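## Learning to listen again: the Condari oral history programme

When the Condari Library Trust began recording the memories of retired ferry workers in May, it expected to fill a single shelf. The collection now holds 1,271 recordings, and the Trust has extended the programme to cover the market traders and boat builders of Zirkow as well.

Rajkumari Garg, who directs the programme, attributes the response to the way interviews are arranged. Speakers choose the place, and most choose their own kitchen. An interviewer visits once without a recorder, to drink tea and agree on subjects, and returns a week later for the session itself. Each session is limited to two hours.

"People had been asked for dates and names of vessels before," Ms Garg said. "They had seldom been asked what they ate on the night crossing, or who taught them to tie up in bad weather."

Transcription has proved the slower part of the work. Many of the older speakers move between languages in the course of a sentence, and the names given to winds and currents vary from one landing stage to the next. Bayu Nasution and Wulan Osman, who lead the transcription team, have compiled a glossary of around 700 such terms. It will be issued to schools next year. 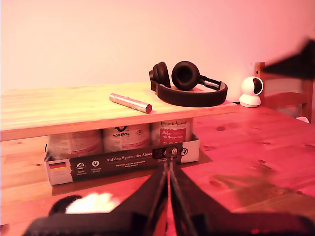 *Headphones on a light wooden board. Transcribers play every recording through twice.*

The Trust's rules on access are strict. A speaker may close all or part of a recording for up to 30 years, and a small number have done so, chiefly where a family dispute or an accident at sea is discussed. Closed passages are neither transcribed nor listed in the public catalogue.

Mawar Harahap, whose late father worked the Ong crossing, has listened to his interview several times at the library. She had not known that he once applied to leave the boats and train as a baker - nor that he was offered the place.

The Trust is now seeking speakers who worked on shore, in particular ticket clerks and rope menders. Enquiries may be made in person at the library's main desk.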